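Last updated: 22 October 2026
88 shares | 17 comments

Review: the Bako metal bin, after a long spell of hard use

I have been putting off writing up the Bako bin, mostly because I couldn't think how to make a large gray metal box sound like something you'd want to read about over your coffee. But a few of you have asked what I keep my block sets in these days, and my reply to each of you got longer and longer, so I figured I might as well put the whole thing in one place and let everybody have it.

I bought mine in February, from the Widora shop in Wumemstead, for $70. That was more than I meant to spend. I had gone in for a plastic tub with a lid, the kind I'd been buying and cracking for years, and I came out carrying a metal bin that bumped against my knees all the way back to the car. My neighbor Tanvir Fakir saw me wrestling it up the front steps and asked if I'd taken up bricklaying. (He has since bought one himself, for his garage, so I feel I've had the better of that conversation.)

The first thing I'd tell you is to measure before you order. It is a big rectangle of a thing and it takes over whatever surface you set it on. Mine lives on a low bench, and I had to move a lamp and two plants to make room for it. The bin is open at the top, with no lid in the box and none sold separately as far as I could find out, so if you have a cat that likes to sleep in containers, well, you now have a cat bed too.

What won me over is the shape. I always had trouble with deep straight-sided tubs, where you dig around in the corners and scrape your knuckles. With this one the sides slope, and my hand goes down in and comes back up again without any fuss. There's plenty of floor, too, so if you only tip in a handful of blocks they lie spread out where you can see them and pick the color you're after.
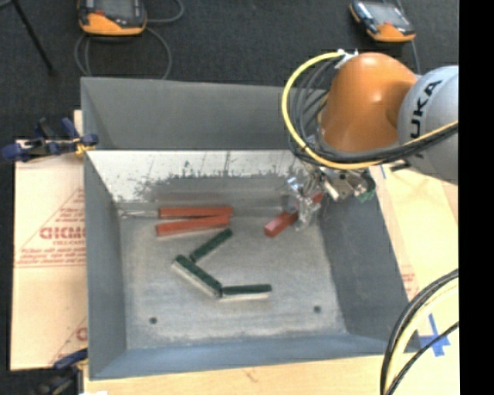

Now, the finish. I want to be fair about this, because it was my one real disappointment early on and I've softened a good deal since. The metal marks. It marks if you drop blocks into it, it marks if you drag them across the floor, and the inside walls pick up dark scratches that I have not been able to get out with dish soap, baking soda or the pink paste I use on the stove. If you're somebody who likes your things to stay looking new, this will bother you every single day. I was that person for a month or so, and I fussed over it with a cloth, and then I gave up and found I rather liked it worn. It looks like an old baking sheet, and I love my old baking sheets.

The floor has small round holes in it too, toward the front. The leaflet doesn't say a word about them. I wrote to the shop and had a very nice reply from Severin Imhof, who thought they might be for fixing the bin down to a bench, though he wasn't sure either. I haven't tried. They're much too small for a block to fall through, but I wouldn't store beads in there, or rice, or anything you'd mind finding under the sofa.

It is noisy, and I should have put that higher up. Tip in a full set of blocks first thing in the morning and the whole house knows. I tried a folded dish towel on the bottom, which helped a lot, but then the blocks got tangled up in the towel and I was back to digging. These days I lower them in by the handful and save the big tip for after lunch.

Before this I had the Olix tub, which was lighter and quieter and cost a good bit less, and I'll say in its favor that it had decent handles. It also split down one corner the second winter I owned it. The Bako has no handles I'd call handles, so you grip it by the rim, and a full load is more than I care to carry on the stairs. I empty half of it first.

Would I buy it again? Yes, I think so, for blocks and other chunky things that need a roomy home on a sturdy bench. For an apartment with thin floors I'd go for plastic and put up with the cracks. If Bako ever bring out a lid I'll be first in line — and if any of you have made one, please write and tell me what you used, as I've got a nice piece of pine sitting in the shed waiting for somebody's good idea.

Recent reviews
The Olix tub, two winters on
Low benches for small rooms
Widora shelf brackets: a second look
Stove pastes I have tried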